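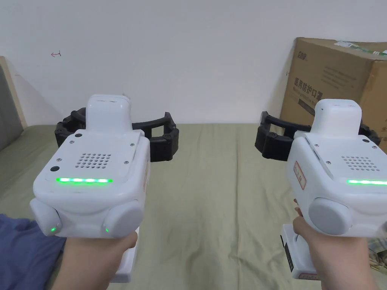

*Deux pinces blanches tenues côte à côte, bandeau lumineux vert allumé.*

# Ronent Dalby — microphone dynamique pour la voix parlée

Le Dalby est un microphone dynamique cardioïde à adressage latéral, destiné à l'émission musicale, au podcast et à l'annonce d'antenne. La capsule Conneely est montée sur anneau élastomère dans un corps en aluminium. Le filtre anti-pop est interne et se remplace sans outil.

## Caractéristiques

| Paramètre | Valeur |
|---|---|
| Principe | dynamique, bobine mobile |
| Directivité | cardioïde |
| Impédance de sortie | 300 ohms |
| Coupe-bas (commutable) | 62 Hz |
| Connecteur | XLR 3 broches |
| Masse sans étrier | 306 g |

Le niveau de sortie est faible, comme sur la plupart des dynamiques de cette famille. Prévoir un préampli qui reste silencieux à fort gain. L'alimentation fantôme n'est pas nécessaire ; elle est sans effet sur une liaison symétrique correctement câblée.

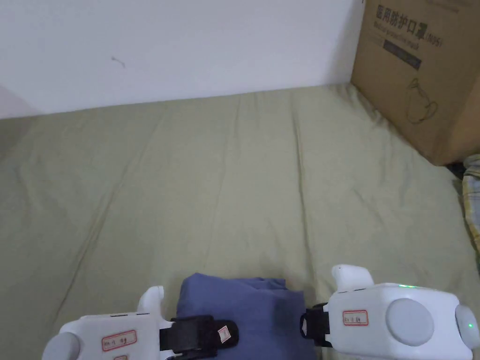

Le coupe-bas se commute à l'arrière du corps, avec la lame d'un petit tournevis. Il est livré en position plate. Pour une voix grave prise à courte distance, l'enclencher avant toute correction sur la console.

## Placement
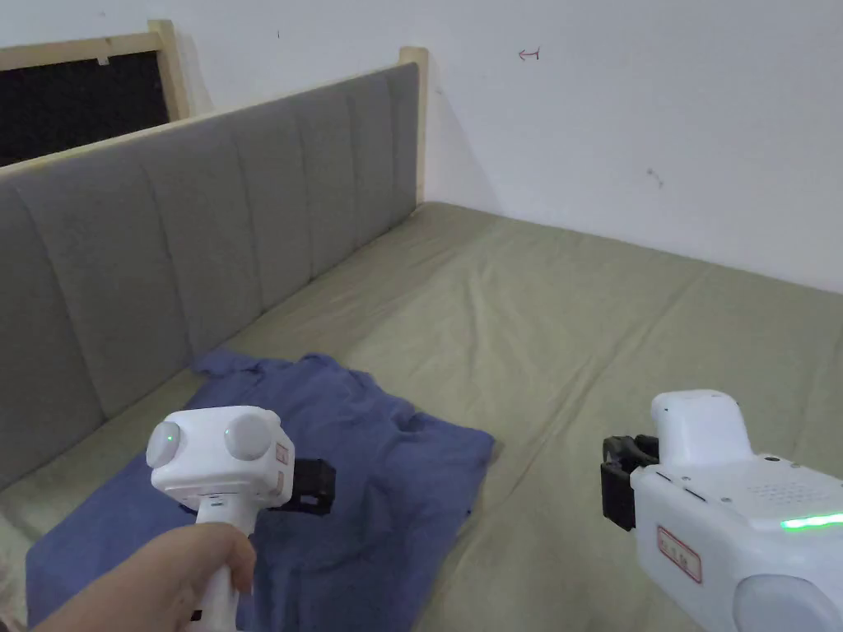 Le Dalby supporte bien les pièces non traitées, à condition de parler près de la grille et légèrement hors axe. La paroi située derrière l'orateur compte davantage que celle qu'il regarde : c'est elle qui fait face à la capsule. Un mur blanc et nu comme celui du fond renvoie nettement les aigus ; une tête de lit grise à cannelures verticales rembourrées en absorbe une partie. Garder 30 cm entre le microphone et toute surface dure, table comprise.

## Contenu et accessoires

- microphone, étrier orientable, adaptateur de filetage
- filtre anti-pop de rechange
- housse souple
- bras articulé Rekstead — en option, fixation par serre-joint

L'étrier livré depuis mars remplace l'ancien modèle à vis apparente. Les deux sont interchangeables. Le câble XLR n'est pas fourni.

Fiche révisée le 1er décembre 2020.
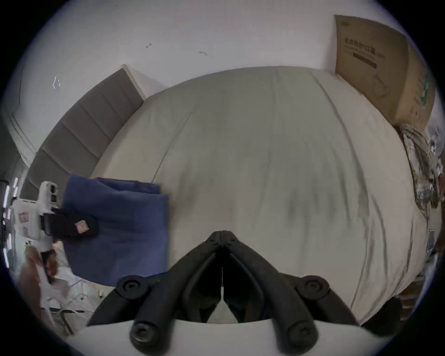
*Pince noire, doigts joints, devant un lit à drap gris-beige.*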